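2024-07-17
Clisov Road crash, second look

Read the Wuvley piece again over coffee. It has the van "covering 600 feet in four seconds" before it hit the culvert. Work that out and you get over a hundred miles an hour, in a loaded delivery van, going uphill, in rain. The reporter doesn't say who measured the distance or who timed it. Every other story I found uses the same sentence with the words moved around, so I am counting them all as one source.

Zsolt went out with the wheel and got 632 feet from the feed store pole to the near edge of the culvert. So the 600 is probably somebody's eyeball guess that got lucky. Distance is not the weak part.

Time is the weak part. The feed store clip shows whole seconds in the corner and nothing finer. A "4" read off that clock can be anything from a bit more than three to a bit less than five. The copy we have has been saved at least once by someone at the paper, and it stutters when the van goes past the sign. I don't trust any timing from it until we have the file off the recorder itself. Thenmozhi has asked the store owner twice. He says he will look for it.

Tire marks

Marks in the police sketch add up to 241 feet. Put that through the usual formula with a fair number for damp asphalt and the van is fast, but nowhere near what the paper has. Thenmozhi likes this result better than I do. My problems with it:

The sketch has no scale bar and was redrawn at least once.
Two of the marks don't line up with each other. Could be a second vehicle, could be old marks.
We don't know if the van had working ABS. If it did, I want to know why the marks are so dark.
The formula stops where the marks stop. It says nothing about the speed left over when the van hit concrete, and from the photos of the front end there was plenty.

So 241 gives us a floor, if the marks belong to the van at all. Please don't let anybody quote it as "the speed."

The witness

Droser (the insurer) sent over the statement from the woman at the bus shelter. She says she heard the engine scream and then saw the van. Fine. She also gives a speed. She gave it five days later, after the story ran, and it matches the story. I'm leaving it out of the sheet. Zsolt thinks it should go in with a note. We argued, and it is out for now.

Other Vörös jobs

Nothing new from Vörös on the November rollover. Their letter says the data is "conclusive" and then has no data attached. Asked again.

Bench

Still too many things on one shelf and the labels are peeling. Need the thicker tape.
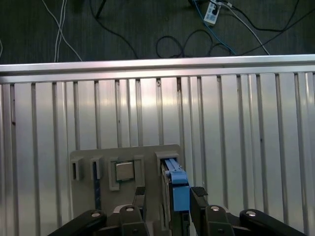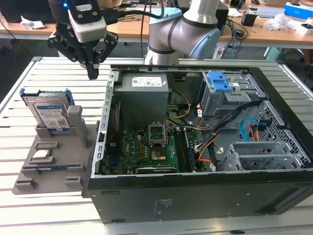

To do

Get the original clip. If the owner stalls, Thenmozhi drives out.
Zsolt to wheel the distance again from the other direction and write down both numbers, even if they disagree.
Ask Droser for the brake service record.
Call the Wuvley desk and ask where four seconds came from. I expect "police sources."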